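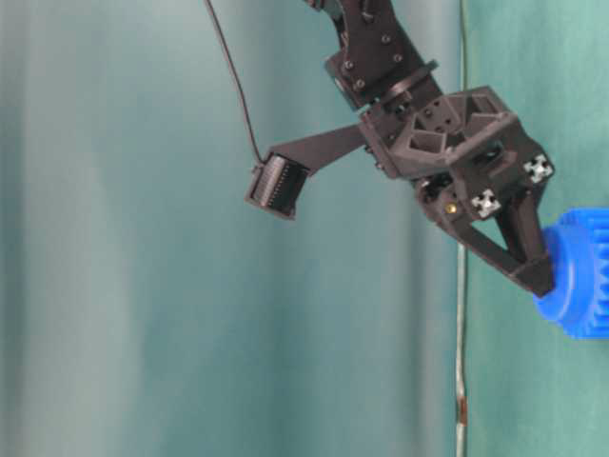
The arm with the blue gear-shaped part.

Household Tips: Keeping Share Records at Home
Compiled by Gunhild Bergmann

A household that owns shares directly needs its own purchase records. Brokers change systems, accounts get transferred, and cost figures do not always follow the shares.

Set up one sheet per holding
Write the company name at the top and give each purchase its own line: date, number of shares, price per share, commission. Reinvested dividends are purchases too and get their own lines. A holding of 236 shares that has grown to 270 through reinvestment will show a string of small fractional entries. Enter all of them. Do not round until the final total.

Check the running total against the broker's year-end statement. If the two disagree, look first for a split, then for a missed reinvestment. 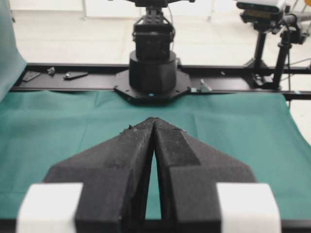 What if the original trade confirmation is lost?
Request a duplicate from the broker in writing and quote the account number and the month of the trade. If the broker no longer holds it, an old monthly statement showing the purchase is the next best record.

File paper by account
Sorting by company looks tidy but breaks down when one statement covers several holdings. Use one folder per account, newest statement in front. Monthly statements can be shredded once the year-end statement has been checked, provided every trade is listed on it. Trade confirmations stay until the shares are sold and the tax return for that year is out of the reach of an audit.

Thermal-paper receipts fade. Photocopy them and file the copy.

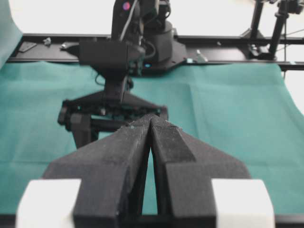 Record a sale the same evening
Note which lot was sold. If 614 shares were bought in six lots, the gain depends on which lot is matched to the sale, and many brokers default to the oldest. To use a different lot, give the instruction before the trade settles and keep the written acknowledgment with the confirmation.

Do the December check
Compare realized gains and losses before the last trading day. Allow time for transfers.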